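The ward meeting in Clomton: what was said about the candidate list

Our local branch met last Thursday in the back hall of the Brivov library, and the room was fuller than in June. The main point on the agenda was the list for the district council. As many readers know, the leadership wants to keep the four sitting councillors in the top places, and a part of the membership wishes for an open vote on every place.

I was in the hall until the end, and I will try to report it fairly, although my own opinion is not a secret. I think that a councillor who voted twice for the parking charges, after promising the opposite on our doorsteps, should have to ask the members again.

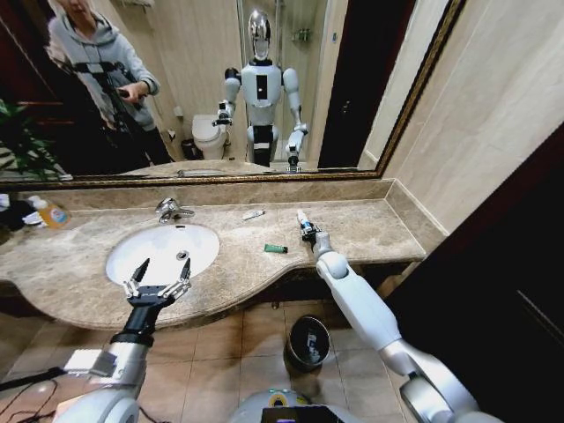

Mirror and marble counter, with a potted plant at the side.

The leadership's argument was about stability. The other party has already chosen its people and is delivering leaflets in Estuvby. If we spend the autumn quarrelling, we lose time, and I accept this. But the members who spoke against the list were not quarrelling. They asked for one evening of voting, with paper ballots, and they offered to do the counting themselves.

There was also some confusion about the rules. Under the branch rules, an open vote must be held if 135 members sign a request. The branch has 200 members at present, so this is a high number to reach.
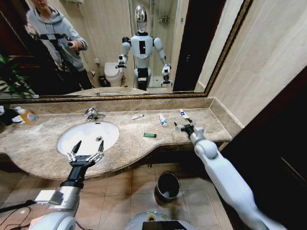 A lady near the window asked if signatures by e-mail are valid. The chair answered that they are, then after a short break he corrected himself and said the regional office must first confirm it. We are still waiting for this answer, and I hope it will come before the leaflets are printed and the names on them are treated as decided.

The second point was the bus line on Declercq Street. The council majority wants to stop the evening service at 6, and our councillors have not yet said how they will vote. For people who work late in the shops this is a more serious matter than any list. Two speakers asked for a clear position, and they received the reply that it is "under discussion".

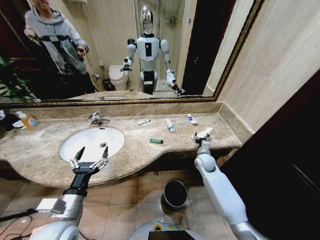 Your Clomton correspondent

Request forms for the open vote can be collected at the library desk during normal hours. Please write your membership number clearly, as forms without a number will be sent back. Members who have moved house this year should also check that the branch has their new address. The next meeting is planned for the same hall, and the bus line will be first on the agenda.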